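4.2 Snack packaging

I went into this part of the study expecting the chip canister to be our easy one. It's a tube! Two grippers, one tube, a tray that slides out, done by lunch. Darcy Dufour, who ran the Gristbridge trials with me, had money on it taking all week, and I'm sorry to say she was a lot closer than I was. We gave the task 112 attempts on the two-arm Modarberg setup and counted 20 as clean, meaning the tray was out far enough to reach the chips and no chip was broken.

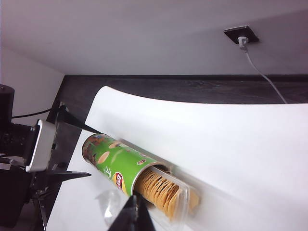

Figure 3. The canister task, with the clear tray partly out of the tube and the chips still in their stack.

Most of the trouble comes from two needs that pull against each other. One arm has to hold the tube hard enough that it doesn't roll, and the other has to be gentle with a thin plastic tray full of very breakable food (I broke plenty by hand while writing the scoring rules, so I have some sympathy). Our controller picks one grip force per arm at the start and sticks with it, and I think that was a mistake. The film is a nuisance too. Clear, crumpled plastic on a white sheet gives the vision model almost nothing to work with, and in 9 attempts the planner treated it as part of the tray.

Finding the can, on the other hand, went great. Bright green, big printed chip, a pagoda with upturned eaves: the detector located it in 110 of the 112 attempts, even from very close up, where glare washes out a strip of the label. So I'd say the machine can spot your snack long before it can serve it to you. 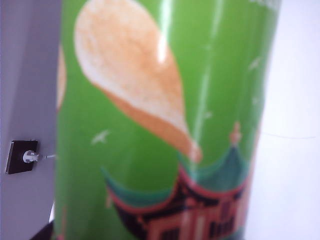 4.3 Folding small towels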